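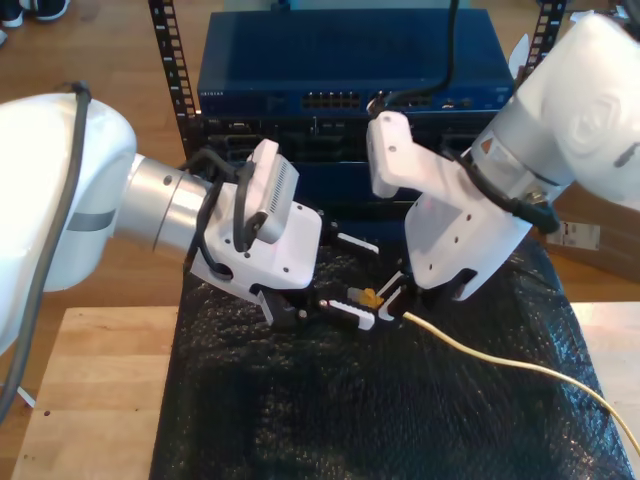 Ornisa Will Kit, boxed edition

My aunt left three teapots and no will, and it took the family most of a year to share them out. So when I saw the Ornisa kit in the stationer's at Florside, I bought it before I had my coat off.

Inside the box you get a guidance booklet, two blank forms, a sheet for listing what you own and an envelope so stiff it could be used as roofing. The forms are good. There is plenty of room for gifts to particular people, and the line for who gets everything else is printed in bold, where you can't miss it.
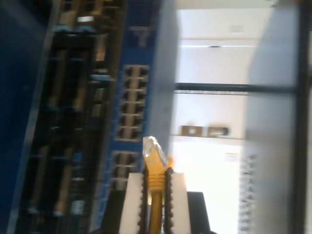 The booklet is less of a joy. It explains witnesses clearly — two of them, both watching you sign, neither getting so much as a teaspoon — and then spends four pages on what to do about pets. Children from an earlier marriage get a paragraph. Trusts get a sentence, and the sentence says to see a solicitor.

I also tried the Sterer pack, which costs less and reads as though it had been written by the deceased. Its index sends you to page 31 for executors. Page 31 is about boats.

If you have one house, one spouse and a short list of people you like, Ornisa will do. Anyone with a business, a second family or a brother who argues should pay for proper advice. I did in the end, over a strip of land I share with a neighbour, and kept the envelope.

Three stars out of five.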